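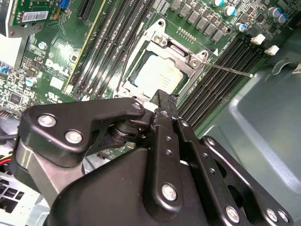 Chapter 7
Structure of the Short Devotional

7.1 Scope

A short devotional is a prose text meant to be read in one sitting, usually in private and at a fixed time of day. This chapter covers its parts, their order and their usual length. Sermons and printed prayers are treated elsewhere. The working material is the Pinow collection, which holds 276 entries in English. Of these, 178 open with an everyday object and name a scripture passage only in the second paragraph.

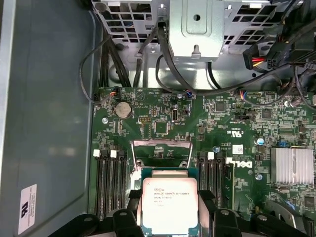
Four parts are found in most entries: the opening observation, the passage, the application and the closing prayer. The application is the longest. The prayer seldom runs past three sentences and may be left out when the entry belongs to a weekly series – the Birnuvik readings for July are one case.

7.2 The opening observation 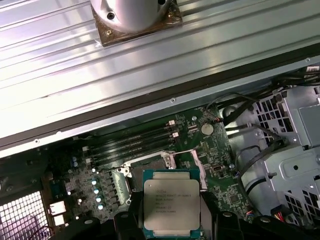 The opening observation sets up a single comparison, and the rest of the entry depends on it. Its limit in this chapter is 200 words. The object need have no religious use. Take a sheet of ribbed silver metal under bright light: some stripes look almost white, others pale gray, and all belong to the same panel. A writer could pair this with a passage on one body and many members. The observation should state what is seen before it states what is meant. Entries that reverse this order are marked "early application" in the Murthy scheme, described in 7.3.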